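7. Zipper jam and drag faults (bag cell, both arms)

Read this before you clear anything. Last rev was from before the Tuesday incident, don't use the old printout taped to the cabinet. Questions to Shuzhen Li or Wafula Lyimo.

7.1 What happened

Deda task, opening a bag by the zipper pull. Right arm had the pull, left arm was holding fabric. Slider snagged on lining. Right arm kept pulling because the force limit was still set for the Ametepe job (40 N, should be 10 N for cloth). Bag came across the table with both arms attached. Nassoro Sang reached in to free it by hand with the arms still enabled. Left arm did a recovery move and caught his sleeve. No injury. E-stop was hit by Ayman Belhaj from the other side of the table.

Two things wrong: the limit, and the hand in the cell. This section covers both.

7.2 Faults you will see

273 Pull force over limit. Arm stops and holds. It is still gripping and still powered.
1416 Grip lost, recovery pending. Arm WILL MOVE when the timer runs out, even if it looks dead.

CAUTION: 1416 is the one that got the sleeve. A still arm is not a safe arm. Go by the status light on the cabinet, not by what the arm is doing.

If both come up together treat it as 1416.

7.3 Before you start a run

1. Load the cloth profile. Check the force limit on the pendant for BOTH arms, they are stored separately and only the left one carries over after a restart.
2. Lay the bag with the zipper you want facing up. Straps tucked away from the pull.
3. Open the zipper by hand once, all the way, then close it. If it sticks for you it will stick for the arm. Swap the bag.
4. Start the run at low speed. Stay on the E-stop side of the table.
5. Watch the fabric next to the slider on the first pull. If it bunches up and the slider stays put, pause right there. Do not wait for the 273.

Bag work in the cell, grippers on the fabric: 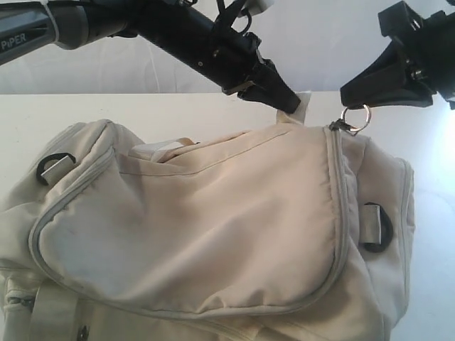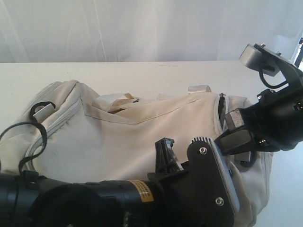
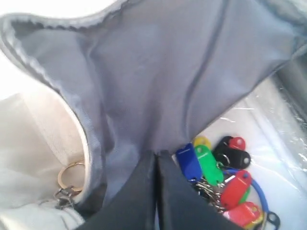
7.4 Clearing a jam

1. Press E-stop. Not pause. Pause leaves the recovery timer running on this software version.
2. Call out "stopped" so whoever is at the pendant hears it.
3. Wait for the status light to go solid red. Blinking red means the drives are still powering down.
4. Turn the key on the cabinet to OFF and take it with you. Keep it on you the whole time your hands are in.
5. Support the forearm from underneath before you release the brake. These arms drop when the brake comes off. Second person for this step, always.
6. Open the fingers with the manual release on the gripper. Do not pull the cloth out of closed fingers, it tears the pads and then you get 1416 all day.
7. Back the slider off by hand the way it came. Work the lining out sideways. Don't yank.
8. Check for loose threads in the fingers and around the wrist joint. Pick them out.
9. Everybody's hands out. Key back in, ON, reset from the pendant.
10. Home one arm at a time, left first. Homing both at once with a bag on the table is how we got the scraped housing in March.

Note: if the fingers won't open with the manual release, stop here and get Wafula. Do not pry with a screwdriver. Yes even a small one.

7.5 Cables

Same drag can pull an arm cable tight. After any 273, with the key still OFF, run a hand along the cables on both arms. Looking for a pinched spot, a popped tie, a connector half out. If you find one the cell stays down until it's fixed and somebody other than the person who fixed it has signed.

7.6 Restart check

- force limit 10 N on left
- force limit 10 N on right (look at it, dont assume)
- cloth profile name showing on pendant
- E-stop pressed once and released, fault clears normally
- one slow pull on the Pluris test bag, no fault

If the slow pull gives you 273 again, the bag is not the problem. Most likely the wrist sensor needs zeroing, see section 9. Do not raise the limit to get through the shift. That is what happend the first time.

7.7 Writing it up

Every 273 or 1416 goes in the log, even the ones that clear in a minute. Put down the fault number, which arm, which zipper, who held the key. Near misses with a hand or sleeve go to Tihomir Matić same day, by phone, then the form. Brestden site sends theirs to Shuzhen.

Long sleeves get rolled or taped from now on. No lanyards at the table.

Still open: recovery timer should die on pause and doesn't. Ticket is in. Until it closes, E-stop only.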